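Drawstring bag

A drawstring bag is a bag closed by a cord, string or tape that runs through a channel at its mouth. Pulling the cord gathers the material and narrows the opening. The type is made in cloth, leather, netting and plastic film, in sizes from small pouches for coins to sacks for laundry and household waste.

Construction

The channel, also called a casing or tunnel, is made by folding the top edge of the bag over and fastening it down. On cloth bags the fold is sewn. On plastic bags it is normally heat-sealed, with one or more notches left open so that the drawstring can be gripped from outside.

A single-cord bag has one opening in the casing, and both ends of the cord come out on the same side. A double-cord bag has two openings on opposite sides, with a separate loop threaded through each. The second form closes more evenly and gives two handles, but it uses twice as much cord.

Flat tape is common on waste bags, where it spreads the load across the hand. Round cord slides more easily and is preferred for shoe bags and pouches. Thin string is cheap and light but can cut into the fingers when the bag is heavy. The cord is often made in a color that contrasts with the bag – red, yellow and blue are frequent choices – so that the pull can be found quickly.

Plastic drawstring bags

Most plastic drawstring bags are made of polyethylene. Low-density film is soft and stretches before it tears. High-density film is thinner and stiffer for the same strength, makes a crackling sound when handled and holds creases once it has been crumpled. White and clear bags are usual for light household use, while black or gray film is used where the contents should not be seen.

Bags for bathroom and office bins are generally sold on a roll or folded flat in a carton. The Purnine, a small white bag sold by the firm Eklund, is packed 19 to a roll. The Rindel is a heavier bag from the same firm and has 2 loops of cord.

Use and storage

When a drawstring bag is used as a bin liner, the mouth is folded over the rim and the cord is left on the outside. To close the bag, the cord is drawn out through the notch and tied. Overfilling puts strain on the seal of the casing, which is the part most likely to fail.

Unused bags can be kept flat in a drawer or gathered loosely by the cord and hung from a hook. In "Household Bags and Ties", Kjell Skjelbred and Sigrun Skjelbred recommend keeping plastic bags out of strong sunlight, as some films become brittle with long exposure. Plastic bags should also be kept away from infants and small children because of the risk of suffocation.

See also: Bin liner, Duffel bag, Stuff sack
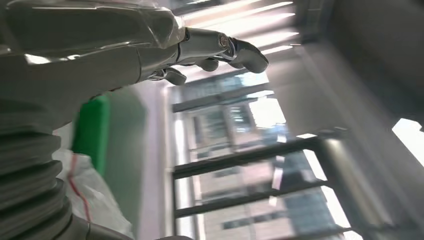 Crumpled white plastic bag with a thin red string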